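Royal icing run-outs: drying times and breakage

Notes from the sugarwork bench, October 31, 2019
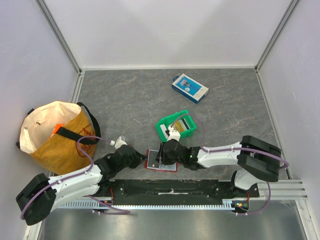
Carleen Tuhiwai wrote in after the last issue to ask why her run-out numbers keep snapping when she lifts them off the backing, even after a full night on the kitchen counter. She uses powdered egg white, pipes a firm outline, floods it the same evening and peels the next morning. Her cake for a double birthday lost both zeros and one candle plaque on the same day.

Overnight is too short for a flooded piece of any size. The surface crusts within the first hour or two and feels finished by morning, but the center of a thick number is still soft. When the backing is bent, the crust takes the load and cracks. Thin pieces such as small stars or single letters may come away after one night in a dry room. A number as tall as a hand needs two nights at least, and three if it has been raining.

Consistency

The outline and the flood are made from one batch. Beat the icing to a soft peak, set aside a third of it for the outline, and let down the remainder with water, a few drops at a time from a teaspoon. Stir by hand at this stage. A mixer puts in air, and the air comes up later as pinholes or stays under the crust as a hollow.

Test the flood by drawing a knife through the bowl. The line should close over on a slow count of ten. If it closes by five, the icing is too wet; it will take longer to dry, sink in the middle and pull the outline inward. If the line is still visible at fifteen, add two drops of water and test again.

Leave the let-down icing under a damp cloth for half an hour before filling the bag. Tap the bowl on the counter and break the bubbles that rise.

Backing

Leonie Partington has been comparing backings through the fall with the same icing and the same template, a plain figure 2. Waxed paper gave a clean release but wrinkled under the wetter flood, and the ridges showed on the underside. Parchment stayed flat when taped at all four corners, though two pieces needed a thin palette knife to get them started. Clear acetate gave the smoothest back of the three. It also gave the slowest drying, as no moisture leaves from below. She now uses acetate only for pieces that will be seen from both sides, such as collars and standing numbers.

Whichever backing is used, smear it with a very light film of white vegetable fat and wipe it off again with a paper towel. Too much fat will leave gray patches in the icing.

Drying

A desk lamp set a foot or so above the board for the first hour will set the crust fast and keep the shine. After that, move the board somewhere with slow air movement. Do not use the oven with the door shut. An oven at 90 degrees Fahrenheit with the door propped open has worked for Shona Ruawai in a humid kitchen, but her deep colors dried a shade lighter than the samples she left on the shelf.

Colors

Black, red and navy are the usual causes of trouble. Liquid color thins the icing and slows the drying. Paste is better, and powder is better again for the dark shades. Mix the color a day ahead, cover it, and let it deepen before deciding whether to add more. Where a dark section meets a white one, let the first section crust for two hours before flooding the second. Bleeding between sections is more common in damp weather, and it can show up as late as the third day after the cake is finished.

Lifting

Slide the board to the edge of the counter so that the backing overhangs by an inch. Pull the overhang straight down and ease the piece forward as it releases. The icing stays flat and the paper does the bending. Turn the board and repeat from the other side before trying to free the middle. Inside corners, as on a 4 or a 5, are the weak points and should be released last.

Make one spare for every two pieces wanted. For numbers with a thin neck, make one spare each.

Placing

On buttercream, put the piece on as late as possible. The fat and moisture soften it from the back, and a standing number will begin to lean after a few hours. On fondant it will keep for several days. Attach it with four small dots of soft-peak icing and leave it alone until the dots have set.

Shahnaz Haque will cover brush embroidery in the December issue. Templates for the figures 0 to 9 are in the back pages, drawn at two sizes, and may be copied freely. Questions on run-outs should go to Angus Ashby at the usual address, with a note of the egg product used and the number of nights the piece was left to dry.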